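Desktop computer case

A desktop computer case, also called a tower, chassis or system unit, is the enclosure that holds most of the parts of a personal computer. The screen, keyboard and mouse stay outside it and are joined to it by cable or radio. In everyday speech the whole unit is often called "the computer", or less accurately "the hard drive".

Construction

Most cases have a frame of folded steel with outer panels of painted steel, aluminium or plastic. The frame carries the load and gives fixed points for screws. One side panel comes off for access and is held by thumbscrews, ordinary screws or a sliding catch. With the panel removed and the tower laid on its side, the motherboard faces upwards, and this is the usual position for fitting or removing parts.

Cases are sold in sizes that match the common motherboard formats. A full-size ATX board needs a larger case than a microATX board, though a small board can be mounted in a large case because many of the screw positions are shared.

Internal layout

The power supply is a metal box with a label giving its ratings. In older towers it is usually at the top rear; many newer ones have it at the bottom. Its wires are coloured by voltage: yellow for 12 volts, red for 5 volts, orange for 3.3 volts and black for ground. Some later supplies use all-black cables.

Drives sit in a cage towards the front, held by screws or by plastic latches that can be worked without tools. SATA drives each need a thin data cable to the motherboard and a separate power lead.
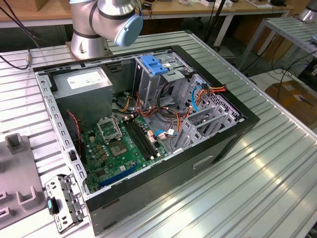
The motherboard is fixed to the frame on short brass or steel spacers, which keep the solder joints on its underside away from the metal. It holds the processor socket, the memory slots and the expansion slots. On many boards the processor is held down by a hinged metal bracket and a lever. Sockets of the land grid type have fine contacts that bend easily, and a plastic cover is normally fitted when no processor is present.

Dismantling and reuse

Cases are taken apart for repair, for upgrading and at the end of their life. Memory, processors and drives are generally removed first, as they are small and hold their value best. The Moltbridge reuse workshop in Skurnanmont handles almost 3,000 towers a year and allows 16 minutes for a full strip-down. Its working guide, the Chacko sheet, lists 37 steps — 9 of them concerned only with cables.

Steel frames are recycled as scrap. Circuit boards go to specialist firms for the recovery of copper and gold. Power supplies are kept apart, as their capacitors can hold a charge after the mains lead has been unplugged, and they should not be opened by untrained people.

See also

Motherboard
Power supply unit
Computer recycling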